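Heartleaf plant in a room with no window – worth trying?

Zinlow
Posted 26 May 2019
I want something green for the back office. Brick walls, ceiling lights only, on for nine hours or so. Has anyone kept a heartleaf alive like that?

Fleleck
Mine did two years under plain office tubes. Slow but fine. Water when the top of the soil is dry and sit it in a tray so you don't wreck the table.

Segura
Disagree. Two years of slow is a plant using up its reserves. Get a grow bulb, 40 watts or so, and put it on a timer.

Fleleck
Ours has no grow bulb. Gray tray on the table in the first one, brick wall in the second.

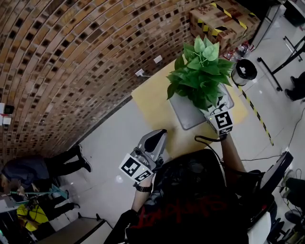
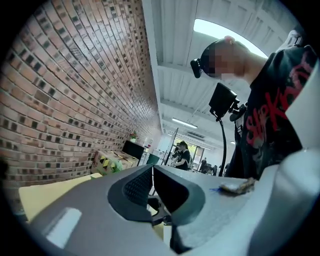 Re: Heartleaf plant in a room with no window

Segura
Good colour on the leaves, I'll give you that. I'd still want a reading at leaf height. Under 1,000 lux and I wouldn't bother.

Zinlow
No meter here. How often do you feed it?

Fleleck
Half strength, once in spring and again in July. More than that and the tips went brown.

Segura
Agree on the feeding. The bulb was under $50 at the hardware store, so it's not a big spend.

Zinlow
I'll start with the plant and see how it goes – bulb later if it gets leggy.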